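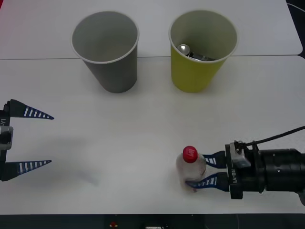

Thread on the grip force fault we had on the two-arm cell. Posting it in full as I found very little written down when I went looking.

1/ The task is sorting tabletop items into paper cups and moving a bottle from one side to the other. Two arms, two-finger grippers, position control with a current limit on each finger drive. It had been running without trouble on the Ediser controller build since spring.

2/ Symptom: the right gripper closed on a plastic bottle, reported a good grasp, and kept squeezing. No alarm, no stop. The bottle wall folded in, the cap end tipped, and the bottle left the fingers sideways. It landed on the floor on the operator side of the table.

3/ No injury. The operator was at the desk, outside the marked line. I am still logging it as a safety event. An arm applying more force than commanded, with a healthy status on screen, is a safety event whether the thing in the fingers is a bottle or a hand.

4/ First suspect was the current limit. The config file had the right value. The controller echoed the right value back at startup. I lost most of a day believing that echo.

5/ Second suspect was the finger pads. Swapped the pads left to right. Fault stayed on the right. Swapped the bottle for a stiffer one. Fault stayed, but was harder to see as the wall didn't fold. That bothered me more than the first failure. We may have been overgripping rigid parts for a while.

6/ Then I put a load cell between the fingers and ran 400 closes on each side, all at the same command. Left gripper: every close inside tolerance. Right gripper: 49 closes over the limit. They came in clusters, with long clean stretches between them.

7/ Clusters usually mean something mechanical or something on the bus. I plotted the bad closes against wrist angle and there was nothing. Plotted them against time since the last reconnect and there it was. Every cluster began right after the gripper dropped off the bus and came back.

8/ The cause: on a reconnect, the gripper drive reloads its own stored defaults. The Ediser build sends our current limit at startup only. After a dropout the drive runs on the factory limit, which is much higher, and the status page goes on showing the number we sent in the morning. The "echo" is a cached copy. It is never read back from the drive.

9/ Why only the right side: the gripper cable. It had a worn connector at the wrist end. In certain poses it lost contact for 4 to 6 milliseconds, too short to trip the watchdog and long enough for the drive to reset. I couldn't see the wear without pulling the connector. A wiggle test with the arm parked found nothing. A wiggle test with the drive log open found it in a minute.

10/ Fixes so far:
Replaced the cable and added strain relief at the wrist.
The limit is now rewritten on every reconnect, before any motion is allowed.
The limit is read back from the drive before each close. Mismatch means no close.
Any bus dropout, however short, is now a protective stop with a manual reset.

11/ The last one is unpopular. It cost us several stops in the first shift after the change, all on the old left cable, which had never shown the fault. I replaced that one too. Stops went away.

12/ For anyone testing grip force: don't use only soft objects and don't use only hard ones. A thin bottle shows you the fault but changes shape under load, so the numbers are poor. A rigid block gives good numbers and hides the fault from anyone watching. Run the load cell as well. Paper cups are no use for either — they crush well below our limit, so a normal grip and a bad grip look the same.

13/ Still open: whether the reset behavior is the same on older drive firmware. We have one spare gripper on the older version and I have not tested it yet. Until then it stays in the cabinet with a tag on it.

14/ Also open: the watchdog. It is set long enough to ride through short dropouts, which was a choice we made on purpose to cut nuisance stops. I would not make that choice again without a readback in place.

15/ Load cell data and the plotting script are going up on the Luridora page in September, after I clean up the column names. If you run the same controller build, check your reconnect path before then. Pull the connector with the arm in a safe state, plug it back in, and read the limit from the drive itself. Ignore the status page.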